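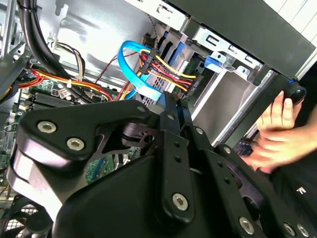 The people who fix computers for a living at Owusu Repair and Resale don't expect to be out of a job soon. They take in old office desktops, pull the parts that still work, and sell them on. A trained technician can strip a tower to the bare case in a few minutes. The shop wants to know if a machine can do the same job, and how long it will be before it's worth paying for.

For most of last August, a robot from a small company named Treltik has been working at one bench in the shop. It has a black two-finger gripper and a camera near the wrist. Remo Benedetti, who runs the trial for Treltik, picked computers because they sit halfway between factory work and house work. The parts are made to a standard, but no two machines come in looking the same.

"On an assembly line everything is where you left it," Benedetti said. "In a used desktop, somebody has been in there before you. The wires go wherever that person pushed them."

Wires are the main trouble. A gripper that can place a part very precisely in open space can still get hung up on a loop of cable on its way down. Rigid parts hold their shape, so the software can plan around them. A cable moves when it is touched, and then the plan is out of date. People deal with this by nudging the cable aside with a knuckle and hardly notice they have done it. The robot has to treat it as a separate job. When it can't, a person reaches in and helps.

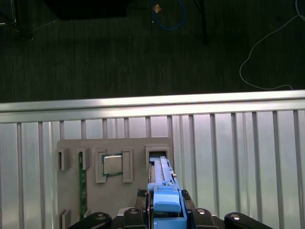 Treltik breaks the work into smaller tasks for practice, and the drive caddy is one of the first. A caddy is the plastic tray that holds a hard drive in a desktop. It has to go in straight, and if it tips even a little it jams. On the practice setup, a gray plate holds a memory module and a processor chip upright in their own holders, and the blue plastic piece goes into a square slot near the plate's top right corner. With the tip in the opening, the fingers still have to keep the rest of it in line. Benedetti's team runs the same move over and over, changing the angle or the starting point each time.

The results are mixed. On the practice plate, the robot gets a part into its slot on around 80 percent of tries. In a real tower with the cables left in, the rate is much lower, and the company would not give a figure. Speed is the other problem. A move that takes a technician 3 seconds can take the robot a minute or more, counting the pauses while it checks its position.

Memory modules are harder than drives. They need a firm push, and the clips at the ends have to be opened first. A person feels the module seat. The robot has to work it out from the load on its motors, and it often stops too early. The processor is harder still. It must be lifted straight up and set down without sliding, and a small mistake can ruin it. For now the shop's own staff handle any processor that is going to be sold. 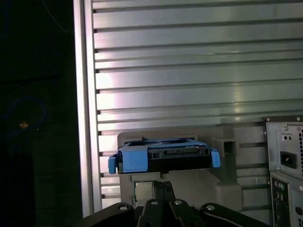 A blue drive caddy in its gray bracket, with the gripper's fingers close by. Drives are among the first parts the Treltik team practices on.

The same limits show up in work outside the shop. Grarklow, which makes kitchen equipment, has spent 2 years trying to get an arm to empty a dishwasher. Plates went well early on. Thin plastic lids that flip over in the wash did not, and the arm still leaves most of them in the rack. A laundry firm called Utard has a machine that folds towels well but has to be handed each one by a worker.

What these jobs share is that the easy part was solved first, and the easy part was never what took people's time. A shop owner can't hire a machine for four steps out of ten if someone has to stand beside it for the other six.

Owusu has agreed to keep the robot through the winter. The technicians have asked for one change, which is to have it moved farther from the parts shelves so they can get past with a cart. Benedetti plans to start on fans next. They are held by screws, and the screws are often stripped.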